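Progress report to Orkix on the Nava printed card scheme, second period
Prepared by Sebastian Marinescu, Jusell, Tutuvgate
Position as at 21st April

This report covers work done under the grant since the first report. It follows the headings in the grant letter, except that "Reach" and "Take-up" have been joined because they now draw on the same records. The spending table is sent separately by Natalia Cortés and isn't repeated here.

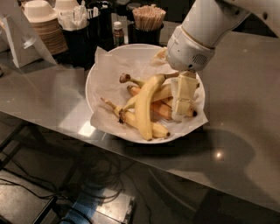 *Reading time: 9 minutes*

## 1. Purpose of the scheme

Nava prints and posts photo cards on behalf of families who have a relative living in residential care in the Tutuvgate area. A family sends in a photograph and a short message. We check the file, set the card, print it on heavy stock, put it in a hand-addressed envelope and post it. The card goes to the relative by name. No screen, account or password is needed at the receiving end.

The grant pays for the printer, card stock, envelopes, postage and part of Maricruz Ayala's hours. Families pay nothing during the grant period.

The first report dealt mainly with Christmas cards. This one covers the quieter months that followed, when most of the cards were for birthdays, wedding anniversaries and Mother's Day. The pattern of work is different. At Christmas the orders arrive together and can be printed in long runs with one layout. Birthday cards arrive singly and each has a date it must not miss.

## 2. Reach and take-up

We posted 407 cards in the period. They went to residents in 12 homes. Two of those homes joined after the first report, both by asking us directly after a resident moved in from a home already taking part.

Birthday cards made up the largest share, followed by Mother's Day. Anniversary cards were few, and several of these were sent by grandchildren to a grandparent whose husband or wife had died. The standard anniversary layout had a printed greeting addressed to a couple, which was wrong for these cards. Maricruz Ayala replaced it with a blank panel and the family's own words are now set there. The old layout has been withdrawn.

We do not hold figures on how long cards are kept or where they are put. The grant letter asks for "evidence of continued use", and the homes were asked for general remarks on this. Most said that cards are kept on a bedside cabinet or pinned up, and that staff use them as something to talk about during care. One home reported that residents swap cards at tea and guess whose baby is whose. We offer these as remarks only.

## 3. Production

### 3.1 Card stock

The stock used at Christmas had a gloss coating. Under ceiling lights it threw a glare across the picture, and readers with poor sight had to tilt the card to see a face. We changed to a matt stock of the same weight. Dark areas print slightly flatter on it, and indoor photographs taken in the evening lose some detail. This was judged acceptable.

Matt stock marks more easily when handled. A test set was handled daily by staff at one home and then returned to us. The corners had softened and there was some greying along the fold, but the pictures were clear. No lamination is planned. It would bring back the glare, and a laminated card doesn't fold well.

### 3.2 Print size of messages

Messages were first set at a fixed size. Long messages were shrunk to fit, which was the wrong way round, as the people writing at length were often writing to the oldest readers. The order form now has a limit on message length, and the type size is held at a level that the homes told us was readable. Families who want to write more can send a second sheet, which we fold inside the card.

The limit was unpopular at first. Complaints stopped once the form showed how much room was left as the message was typed.

### 3.3 Photograph files

Poor files remain the main cause of delay. The usual faults are:

- pictures copied from a messaging app, which arrive too small to print
- screenshots with the phone's battery and clock showing along the top
- pictures of an older print taken at an angle, with a reflection of the lamp
- group pictures where the sender wants one person "made bigger"

Rigoberto Hinojosa has written a checking step that measures the file when it is sent in and asks for a better copy straight away. Before this, the fault was found when the card was being set, by which time a birthday could be close. The check is deliberately loose. If the only copy of a picture is small, we print it small with a wide white border, and the family is told how it will look before it goes to print.

### 3.4 Envelopes

Window envelopes were tried and dropped. Two homes had sorted them with bills and passed them to the office. Cards now go in a cream envelope with the name written by hand, and the home's address on a printed label. Handwriting the whole address was slower and caused more errors.
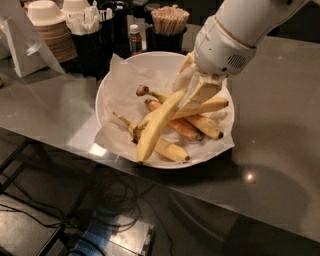 The sender's name is now written on the back flap as well. Homes had asked for this so that staff could tell a resident who the card was from before opening it, and so that a card could be held back for the right day if it came early.

## 4. Timing and delivery

Birthday cards are posted to arrive ahead of the date, and the home holds them. This depends on the home having somewhere to put them. In most homes it is a tray in the office. One home had no fixed place, and nine cards were given out early as a result. The manager there has since set up a dated folder, and we have pencilled the date lightly in the corner of each envelope to match.

Returned post falls into three groups: residents who have moved, residents who have died, and cards with the wrong home named on the order. The second group needs care. When a home tells us of a death, all future cards for that person are stopped and the family's reminders are switched off the same day. A reminder did go out to one family after a death, before this rule was in place. Natalia Cortés wrote to the family. The fault was that reminders were kept in a separate list from orders. The two lists have been merged.

Some families have asked for the unused cards, already printed, to be sent to them. We now do this on request and make no charge.

## 5. Reminders

The reminder service was not part of the original plan. It was added after families said they would have ordered but missed the cut-off. The family enters the dates they want to mark, and a message is sent in good time before each. They can reply with a photograph attached and the order is opened from that reply.

Chia-jung Hsu tested the service with a small group before it was opened to all. Her notes led to two changes. The first was the wording, which had read like an overdue notice. The second was to let more than one person in a family get the reminder, with the first to answer taking the order. Without this, two sisters had each sent their mother the same picture of the same dog.

## 6. Privacy and consent

Every photograph shows someone, often children. The order form asks the sender to confirm that the people in the picture, or their parents, are content for it to be printed and posted. We keep the file until the card has arrived and a reprint is no longer likely, then delete it. Families are told this on the form. A few have asked us to keep their pictures as a kind of album, and we have said no. Storage is outside the grant and we aren't set up to look after it properly.

No card from a family has been used in our publicity. The sample cards shown to homes use pictures supplied by our own staff.

## 7. Problems still open

**Printer downtime.** The feed rollers slip on the matt stock when the room is cold. Cards are printed in short batches and checked by hand for skew. The maker has offered a different roller set, which we have ordered but not yet fitted.

**Homes with few orders.** In some homes only one or two residents receive cards, and staff have pointed out that the others notice. We have discussed a plain seasonal card from Jusell to every resident. Opinion here is divided - a card from people you don't know may not be welcome, and it isn't what the grant was given for. We would like Orkix's view before going further.

**Languages.** The layout font lacks some accented letters. Messages in Polish and Vietnamese have been set in a second font that does not match. A replacement font has been chosen and is being tested.

**Cost after the grant.** Postage is the largest running cost and we have no control over it. Sending cards for one home in a single packet would cut it, but the cards would then arrive as a delivery and be handed out together. The homes we asked preferred separate post.

## 8. Work planned for May

- Fit the new rollers and run a full test on matt stock.
- Bring the new font into all layouts.
- Open the second-sheet option on the order form; it is handled by email at present.
- Start design work on this year's Christmas layouts, with a larger picture area and no verse unless the family supplies one.
- Send Orkix a short paper on charging, with costs per card for single and grouped posting.

## 9. Changes requested

We ask to move the unspent part of the publicity line to postage. Word has spread through the homes without leaflets, and the printed leaflets left from the first period are enough to last. The total grant would not change. If Orkix agrees, Natalia Cortés will send a revised table with the charging paper.

Sample cards on both stocks have been posted to your office with this report, so that the glare can be compared under your own lighting. They needn't be returned.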